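Die leere Fläche hat einen schlechten Ruf

Meinung

Wer eine Küche plant, bekommt früher oder später eine Frage gestellt: Womit füllen wir das hier? Gemeint ist meistens ein Stück Arbeitsplatte, das noch nichts zu tun hat. In meinem Fall ging es um 797 Millimeter zwischen Spüle und Fensterwand. Der Planer von Volberg schlug eine Nische für Kleingeräte vor, dazu eine Leiste mit Haken. Ich habe beides abgelehnt und bin bis heute froh darüber.

Ich halte helle, glatte, freie Flächen für das Nützlichste, was eine Wohnung haben kann. Das ist keine Frage des Stils. Mit Minimalismus habe ich wenig zu tun, in meinem Flur stehen einige Kartons, die seit Januar auf eine Entscheidung warten. Es geht mir um die Arbeit, die im Haushalt anfällt und für die man Platz braucht, und zwar sofort. Wer einen heißen Topf in der Hand hat, kann nicht erst den Obstkorb umstellen.

In den meisten Küchen, die ich kenne, ist die Arbeitsplatte ein Regal. Dort stehen der Wasserkocher, die Messer im Block, das Öl, das Brot, die Post von gestern und das Ladekabel. Gearbeitet wird auf dem Rest. Ich habe bei uns einmal gezählt, was dauerhaft auf der Platte stand, und kam auf 21 Gegenstände. Täglich benutzt wurden davon 2. Alles andere wurde täglich beiseitegeschoben, abgewischt und wieder zurückgeschoben.

Der Handel hat darauf eine Antwort, die mir nicht gefällt. Er verkauft Ordnungssysteme. Von Prurkora gibt es Etageren, Drehteller und Aufsätze in mehreren Größen, alles ordentlich gemacht. Ich hatte selbst zwei davon. Das Ergebnis war, dass die Dinge nun übereinanderstanden und noch mehr Dinge dazukamen, denn es war ja wieder Platz. Ein Ordnungssystem auf der Arbeitsfläche ist zunächst ein weiterer Gegenstand auf der Arbeitsfläche.
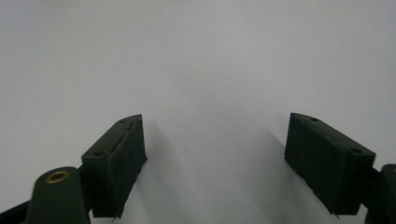

Auch über die Farbe wird viel Falsches erzählt. Weiß oder ein sehr helles Grau gelten als empfindlich, weshalb uns zu einer gesprenkelten Platte geraten wurde. Darauf sehe man nichts. Das stimmt, und es ist der Grund, warum ich sie nicht wollte. Auf einer gesprenkelten Platte sieht man weder Krümel noch den eingetrockneten Rand vom Saftglas, man merkt es erst mit dem Unterarm. Auf einer hellen, einfarbigen Fläche fällt jeder Fleck auf, und ein Fleck, der auffällt, wird weggewischt. Wir wischen häufiger als früher, aber kürzer. Geschrubbt wird bei uns kaum noch.

Matt ist besser als glänzend, auch das würde ich nach einigen Jahren sagen. Die Musterplatte von Restetti, die wir zuerst zu Hause hatten, spiegelte die Lampe so stark, dass man beim Zwiebelschneiden blinzeln musste. Wir haben sie zurückgebracht und eine matte genommen. Der Aufpreis lag bei 336 Euro, was viel Geld für etwas ist, das man nicht bemerkt.

Zugegeben, das Freihalten kostet Mühe. Die Küchenmaschine von Gidey steht bei uns im Unterschrank und ist schwer. Wer jeden Tag backt, wird sie nicht jeden Tag herausheben wollen, und der soll sie stehen lassen. In sehr kleinen Küchen gibt es außerdem oft keinen Schrank, in den man ausweichen könnte. Ich habe selbst lange in einer solchen Küche gekocht und weiß, dass kluge Ratschläge dort wenig helfen. Damals lag das Schneidbrett auf dem Herd.

Wo aber Platz vorhanden ist, sollte man ihn nicht aus Verlegenheit zustellen. Eine freie Fläche wirkt auf manche Besucher unfertig. Uns wurde schon ein Kräutertopf geschenkt, ausdrücklich für »die kahle Ecke«. Er steht jetzt auf der Fensterbank im Wohnzimmer und gedeiht dort recht gut.

Die kahle Ecke brauchen wir abends ab sechs. Dann liegen dort Gemüse, zwei Bretter und die Schüssel mit dem Teig, und manchmal macht am anderen Ende noch jemand Hausaufgaben. Eine Stunde später wird abgeräumt und einmal mit dem feuchten Tuch darübergegangen. Am Morgen ist die Platte frei, und wer zuerst aufsteht, stellt dort seine Tasse ab.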